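Branosham Manipulation Software Group
Minutes of the monthly meeting, September
Arevdale office, second floor, 2:00 p.m.

Present: Aba Ayaaba (chair), Jalen Pruitt (minutes), tracking team, planning team, two from tooling.
Apologies: the Hauser liaison, who sent written comments on item 4.

1. Minutes of the last meeting
Accepted with one correction. Under item 3, "replay server" should read "replay client". The server was not changed.

2. Actions carried over
Clock sync between the two gripper streams: done. Both now take their timestamps from the host and the old offset file has been removed from the repository.
Merge of the retry branch into the planner: still open. Tests pass on the simulator but fail on the bench machine when the arm starts from a folded pose. Planning team to keep this for another month.
License for the mesh viewer: dropped. The group will go on using the in-house viewer.

3. Plaladon release
Jalen went through what is in the next Plaladon build. The log format gains a field for the calibration version, so that a session recorded under an old calibration can be found and converted. Old logs will still open. The converter has been run over 846 sessions and 33 did not convert. Most of those have a missing header – the rest have not been looked at yet.

There was some discussion of whether the converter should skip bad sessions or stop at the first one. Agreed that it should skip them and write a list at the end. Aba asked that the list give the full path and the error text.

The settings screen still shows the old units for jaw opening. Tooling will fix this before the build goes out. The help text also needs changing and has no owner at present.

4. Control loop timing
Hauser's written comments asked why the command rate drops when the viewer is open. Planning team confirmed that the viewer and the command sender share a thread. Moving the viewer to its own process is the right fix but touches the startup scripts on every machine. A smaller fix, which limits how often the viewer redraws, can go in now.

Agreed to do the smaller fix for this release and to write up the larger one. The write-up should say what happens to the emergency stop message if the viewer process dies, as Hauser raised this twice.

5. Perception: marker tracking on the hand-held grippers
The tracking team reported on the new pose filter. With both marker plates facing the head camera the result is steady. Trouble starts when one plate tilts away or a sleeve passes over it. The old filter held the last good pose for too long and then jumped. The new one lowers its confidence first and stops publishing after 300 ms, and the planner treats that as a gap.

Left and right were swapped in a few recordings where the hands crossed. The ID check now runs on every update, where before it ran only at startup. Jalen asked whether this costs much. Tracking team said nearly 70 microseconds per update on the bench machine, and nobody objected.
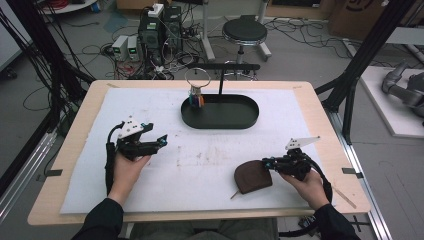 Item 5: both grippers over the foam sheet, dotted plates on top, jaws turned toward each other.

The tracking team would like the planner to accept a confidence value for each gripper separately. At present it takes the lower of the two and applies it to both, so a good right-hand track is thrown out along with a bad left-hand one. Planning team agreed in principle – the message type has to change and the replay client with it. This will not make the coming build.

6. Other business
The build machine will be down for a disk swap in the week after release. Please push anything urgent before then.
Branch names: please use the ticket number first.

7. Actions
Jalen: look through the 33 failed sessions and report the causes.
Jalen: add the skip list to the converter.
Tooling: correct the jaw opening units on the settings screen.
Planning team: redraw limit in the viewer, then the write-up on separate processes.
Tracking team: draft the new message type with per-gripper confidence and send it to planning.
Aba: reply to Hauser on item 4 and find an owner for the help text.

Meeting closed at 3:10 p.m. Next meeting in October, same room.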